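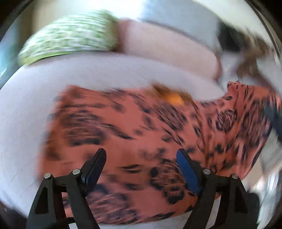 Coral-red fabric with a dark pattern of flowers and leaves.

Explore > Making Things > How do patterns get onto cloth?

Have a look at whatever you're wearing. Has it got stripes? Spots? A dinosaur on the front? Somebody had to get that pattern onto the cloth, and there are quite a few ways to do it. I love this subject (I once spent a whole rainy November cutting up potatoes to print a pillowcase), so let me show you my favourites.

Stamping

The simplest way is to stamp it. You carve a shape into a block of wood, dab it with dye and press it down on the cloth. Lift it up, move along a bit, press again. People in India have been doing this for hundreds of years, and some of them still do. If you want three colours you usually need three blocks, and each one has to land in just the right spot. My potato flowers did not land in the right spot. Most of them looked like squashed spiders.

Blocking the dye

You can also stop the dye getting in. In batik, you draw on the cloth with melted wax, then dip it in a bath of dye. The dye can't get through the wax, so when the wax comes off your drawing is still the old colour underneath. Tie-dye is a cousin of this – you use knots or elastic bands to squeeze the cloth so tightly that the dye can't creep inside.

Pushing it through a screen

Screen printing uses a very fine mesh stretched tight like the skin of a drum. Some of the tiny holes are blocked up and some are left open. You drag ink across the top and it squeezes through the open holes onto the cloth. I watched this at the Vurnus print workshop in Tovby, where they had a table long enough for 24 tea towels in a row. The smell of ink stayed in my coat for days!

Rollers and printers

Big factories often use rollers. The pattern goes all the way round the roller, so as it turns it prints the same flowers again and again and again. There are also machines that squirt tiny drops of ink, a lot like the printer you might have at home or at school.

Find the repeat

Here's something to try. Find some patterned cloth – curtains are good, so are duvet covers. Pick one flower or shape and put your finger on it. Now look along until you find exactly the same one, with the same neighbours. The gap between them is called the repeat. On my kitchen curtains it's 75 centimetres, and it took me ages to spot. On my socks it's six millimetres.

Some patterns are woven or knitted in using coloured threads, with no printing at all. Turn the cloth over and look at the back. If it's much paler than the front, it was probably printed.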